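Saturday, August 23, 2025
Bindery notebook, Reisinger bequest

Good day! Finally got box 13 open with Tibor Balogh and it's the best one yet. Almost all of it is small-press poetry in paper wrappers, and item 3981 still has its pages uncut — I could have sat with it all afternoon. Somebody, I assume old Reisinger, penciled prices inside the back covers in a tiny slanting hand.

Paste: the new wheat starch batch is lovely, much smoother than the last. Strained it twice. Brushed out well on the test strips (Japanese tissue, medium weight), no cockling so far. Want to look again Monday before I trust it on a spine.

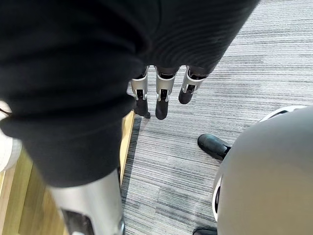 Knit cuff, fingers down, floor underneath.

Tibor thinks the marbled endpapers in the Zunosgate volumes all came from one workshop. I'm nearly convinced! Same drag in the comb pattern, same odd green. Compare with the Telel almanac when it's back from loan in September.

Spines to reback, 4 so far:
- the two Zunosgate quartos
- the hymnal with the loose front board
- the Trustodport atlas (big job, calf very powdery)
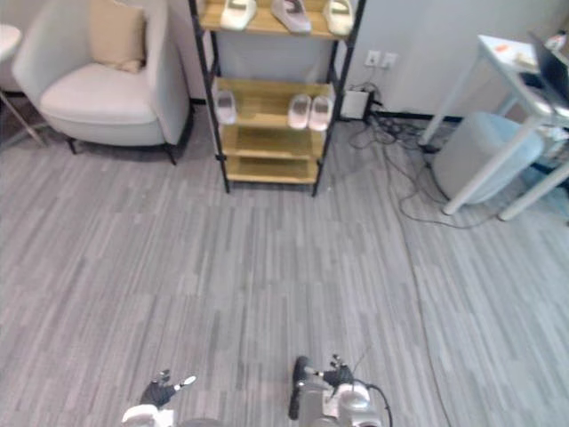 Next time
Order more tissue. Ask Tibor for his notes on the green. Sew a sample text block on raised cords, just for the fun of it.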